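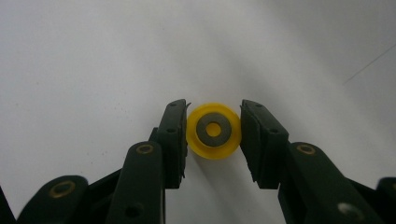 Yellow spool with dark gray ring, front face

Divus Stage Curtain Track, 400 series

We love this track! The Divus 400 is made for school stages and small theaters, and it carries a full set of velour drapes without the squeak that ruins a quiet scene. Faltham Playhouse hung theirs in October, in time for the fall musical, and the crew tells us the act two curtain now closes so softly that the cast has to look up to check.

Longest single run: 186 inches
Load per run: 500 pounds
Finish: black
Operation: hand line or Guerra motor (sold separately)

Each kit comes with four ceiling brackets, end stops and a floor pulley for the hand line. Longer stages can join two runs with the Pasirstead splice plate – it takes a few minutes and one wrench.

Curved track is made to order, so please send us a sketch of your stage first.

Page updated November 2021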